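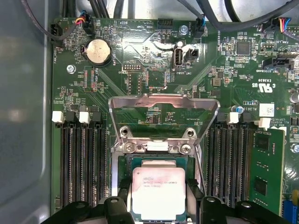
An Intel Xeon E5 over its open socket.

How to Buy a Used Workstation Without Regret
By Yae Yoshida, 05/10/2025
14 shares | 2 comments

Ask the seller for the exact model number. "Fast office PC" is a mood.

Next, look up the power supply — big brands love odd plugs.

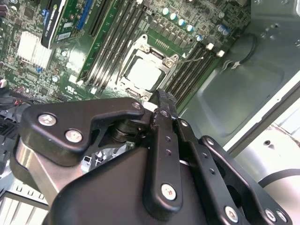 Then get the return terms in writing. I skipped this step in September and now own a very heavy footrest.

Comments

Garen: Mine hums. Normal?

Kozma: Check the fans. Mine had a sock in it.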